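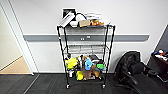 Three-Level Wire Cart
Clillmont Robotics Club - Equipment Pages

Type: rolling utility cart, black wire
Levels: 3
Load limit per shelf: 60 lb
Where it lives: against the wall in front of the gray rail, by the outlet
Used by: beginner class, competition team, Tuva project group
Contact: Trevor Cloutier

What it is for

The cart holds the objects our robots practice on, plus the small gear that goes out with them. Any group in the club can use it during its own session. It does not need to be booked unless you are taking it out of the room.

The Tuva group uses it the most. Their project is a mobile robot that finds an object on a shelf, picks it up and puts it on a different shelf. The open wire is part of the exercise. A depth camera sees the wall through the grid, and the shelf surface has to be worked out from thin rods. Groups that have only tested on a solid tabletop should plan extra time for this.

How the shelves are used

Top shelf: assorted items, boxes, trays and containers. Cables may be kept here as long as they do not hang over the front.

Middle shelf: keep clear between runs. It is the placing target for the pick and place task, and anything left on it will be treated as an obstacle.

Bottom shelf: practice objects. We want a mix of soft and hard things in bright colors, packed close together. Please do not tidy this shelf before a test. Sorting the objects into rows makes the task easier than the one we are scored on.

Standard practice run

1. Push the cart back until it meets the rail.
2. Start the robot 7 feet from the cart, facing the wall.
3. Call out the object. The operator may not touch the controls after this.
4. The robot takes the object from the bottom shelf and sets it on the middle shelf.
5. A run ends when the object is released or when 2 minutes are up.
6. Write the result in the log, including runs that were stopped early.

Seven runs make a set. Brayden Kennedy keeps the logs for the Tuva group and Hậu Ninh keeps them for the beginner class.

The front casters should be checked before each set. The cart rolls easily on carpet tile and a light bump from an arm will move it. If it moves during a run, finish the run, note it and push the cart back.

Taking it out of the room

There is a metal threshold strip at the doorway. Lift the front casters over it, do not push through. Take the top shelf items off first - the tray slides. For the Skasitton meet in July the cart travels empty and the objects go in a separate box.

Adding or replacing objects

Objects should be light enough to lift with one hand. No glass, no liquids, nothing with a blade. Bottles must be empty with the cap on. Give new objects to Carter Poirier so they can be added to the object list and scanned. An object that is not on the list can be used for practice but not for a logged set.

Broken wire, a stuck caster or a bent post: tell Keegan Lemieux and leave a note on the cart.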